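Shelf Restocking Demonstrations

A shelf restocking demonstration is a recording of a person putting goods onto a shelf, made so that a learning system can pick up the task from example. The view usually comes from a camera at head height, looking down past the worker's own arms, and the recording is kept together with a short written account of what was being done. The term covers filling an empty shelf, tidying a messy one, and moving stock in or out of a box, and people in the field tend to say "restocking" for all of these without worrying much over the difference.

Background

The approach grew out of a simple frustration. Writing rules for how a machine should place a soft, slippery packet on a shelf is slow work, and the rules have a way of falling apart as soon as the packet changes. Anyone who has ever stocked a store, on the other hand, can do it while thinking about lunch! Jianguo Wei, who organized the early Skollari recordings, liked to say that the knowledge was all there already, in people's hands, and only wanted collecting.
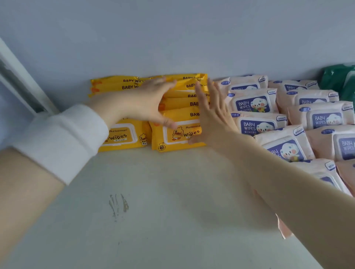 Skollari began with dry goods in stiff cartons, which were easy to handle and (as the team cheerfully admitted afterward) taught the system rather little. Soft packaging was brought in the following July. It bends, it slumps, it slides against its neighbors, and a person deals with all of this through dozens of small pats and pushes that would hardly occur to anyone writing instructions. The first release held 1,845 demonstrations, a good share of them with soft packs, and later work under the name Ikus brought the total to nearly 3,000.

The box and the shelf

Most sessions make use of an ordinary cardboard box as well as the shelf. Goods travel between the two, and a label on the box helps the people who later write up the recordings to keep track of which container is meant. Workers are asked to use whichever hand they please, or both together, and to go at the pace they would keep on a normal working day.

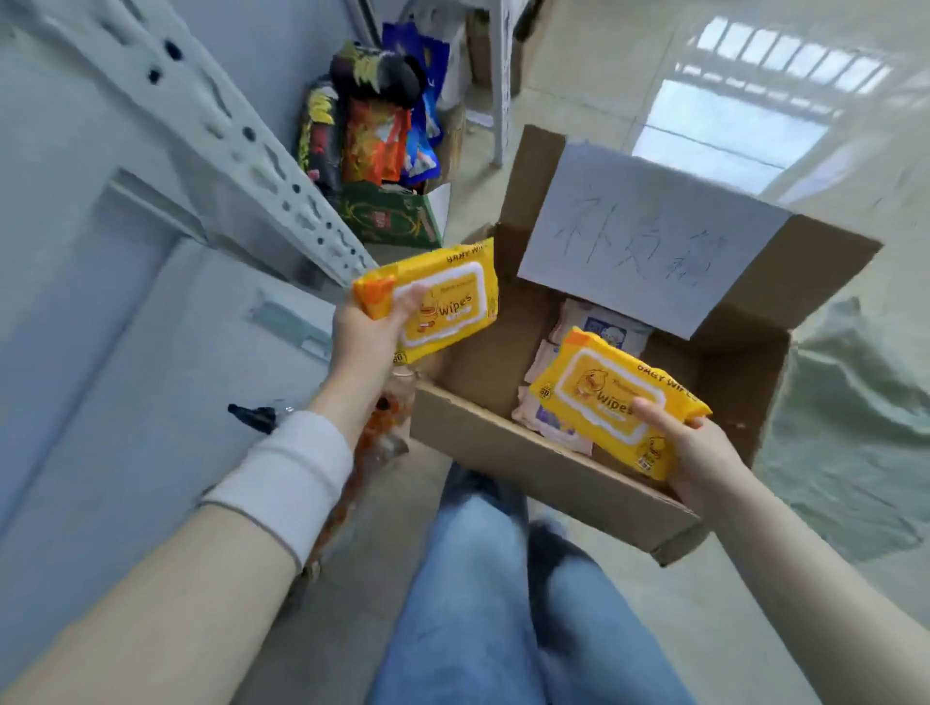 A yellow pack of baby wipes in each hand, over a box with a handwritten sign reading "补货箱" (restock box).

Saoirse Buckley, who trained new workers for Ikus, found that the hardest habit to break was politeness toward the camera. People would slow down, hold things up to be seen, and generally behave as though a guest were watching. Her cure was a long warm-up, with plenty of chatting, none of which was kept.

Straightening and alignment

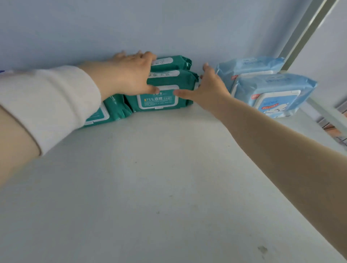 Alignment is the part of the task that gets the most discussion, and deservedly so, for it is where a careful worker and a hasty one differ most. A common method is to use the hands as a pair of movable walls. With the teal packs, for instance, the left hand lies spread over the upper ones while the right reaches into the narrow gap beside the light blue packs, so that the row is held from two directions. Rainer Hagedorn proposed marking these moments separately from plain placing, and his scheme, known as Torketti, has been taken up fairly widely, although some annotators still find it fussy.

Selection and review

Not every recording is kept. Reviewers look for stretches where the hands leave the view for too long, where the goods are hidden throughout, or where the worker has stopped to talk. Mistakes are another matter, and a kindly eye is taken to them: a pack that falls over and is set right again is thought very useful, as a system that has only seen perfect work has no notion of how to recover.
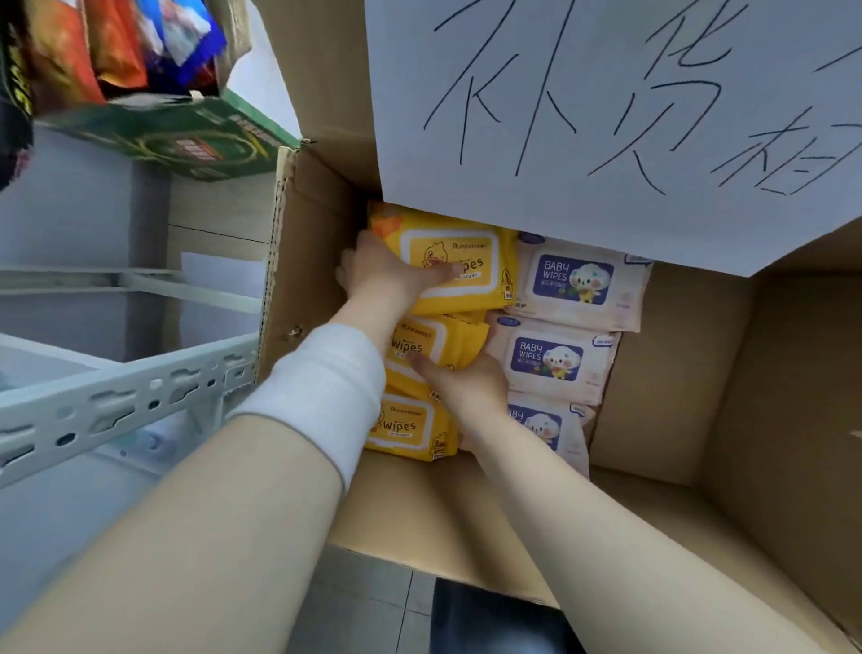 Kieran Carroll and Lorcan Mac Carthaigh compared training sets of 1,000 demonstrations each, one with the fumbles left in and one without, and favored the first for crowded shelves. On sparse shelves they saw little to choose between them. The Nic Aodha collection, which came later, keeps fumbles by default and notes them in the written account.

Limits

A recording shows where the hands went but says nothing of how hard they pressed, and with soft goods that is a real loss. Gloves fitted with sensors have been tried, though workers complained that they made the packs harder to feel. Lighting, sleeve color, and the height of the shelf can also leave their stamp on a collection, so newer projects try to vary all of them.

See also: Learning from demonstration; Bin packing; Annotation of hand activity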